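Let the Sorting Task Stay Boring

Every spring our club has the same argument. A group of students wants to spend the term on something that will look good at the open evening, such as a robot that pours a drink or stacks a tower of cups. A smaller group wants to keep working on the task that was left over from the year before. I have helped run the club for 8 years and I have come around to the smaller group's side. I think school and college robotics programs should pick one dull task and stay on it far longer than they do now.

Our dull task is sorting small electrical parts. Pieces of wire and little wired components go into bins, and the two arms have to pick them out and put them down on a tray in the middle. A seven-year-old could do it after one demonstration. Our students have been at it since last fall.

The complaint I hear most often is that this is poor preparation for competition. Radu Iordache, who coaches the Desteo team across town, has told me so more than once, and he has the trophies to back it up. His students build a new machine every season. They learn to work fast, they learn to divide up a job, and they learn to throw out a bad design early. I don't dispute any of that. I have seen his students at the regional meet and they are better than ours at nearly everything that can be done in ten weeks.

What they don't get is the eleventh week. When the season ends, the machine is taken apart and the parts go back on the shelf. If the gripper dropped one piece in every 9, that was the score, and the score was good enough or it wasn't. Nobody goes back in June to find out which piece it was dropping.

Our students did go back. They had written a grasping routine that did well on short, stiff parts and badly on anything with a long lead. For weeks they blamed the camera. Then one of the second-years sat down and went through 19 failed attempts one at a time, with a notebook, writing down where the wire was lying each time. In most of them the fingers had closed on the lead and the heavy end had swung around and hit the rim of the bin. The camera was fine. The routine was aiming at the middle of the whole object, and on a part with a long curved wire the middle of the object can be a point in empty air.

That is a real lesson, and it took a long time to reach. I don't think it can be taught from a slide. I had in fact taught it from a slide, the previous October, to the same students.

After that they changed how the work was laid out. The parts are spread among four yellow bins, two on each side, and only a few are put out at a time. A sheet of plain white paper goes in the tray so that a thin wire shows up against it. 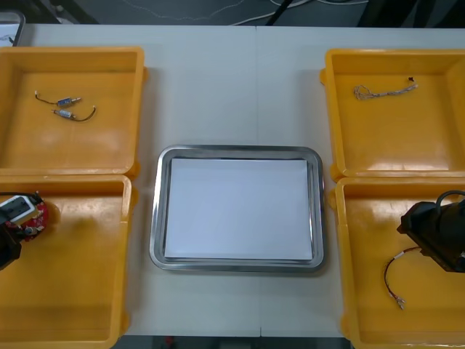
What a longer project costs

There are fair objections. The first is attendance. We lose students over the winter, and some of them tell us plainly that they were bored. A program that has to show enrollment numbers to keep its room can't shrug at that. My answer is that we lost students under the old system as well, usually the quiet ones, who found that in a ten-week rush the same two or three people did all the programming while everyone else held the screwdriver.

The second objection is money. Parts wear out when the same motion is run every afternoon. We went through two sets of finger pads before the winter break, and that came out of the budget we would otherwise have used for entry fees. Calum Cowie, who teaches the electronics section, thinks that was a bad trade. He would like us to enter at least one event a year so the students can see what other people are doing. He may be right, and we are talking about it for next year.

The third is that sorting wires is not very inspiring to a parent. I can't argue with this one. At the last open evening a father watched for a while, asked when it would do something, and was told that it was doing it.

Still, I would ask other programs to try it for one full year. Choose a task simple enough to explain in a sentence. Keep the same hardware. Make the students keep a written record of every failure, including the embarrassing ones, and have the next group of students read it before they touch anything. Our notebook is in its third volume, and the handwriting in the first is terrible, but the new members use it more than they use the manual.

We will be on the wires again in the fall. The twisted ones are still giving trouble, and two of the first-years have asked for the room on their lunch hour to work on them.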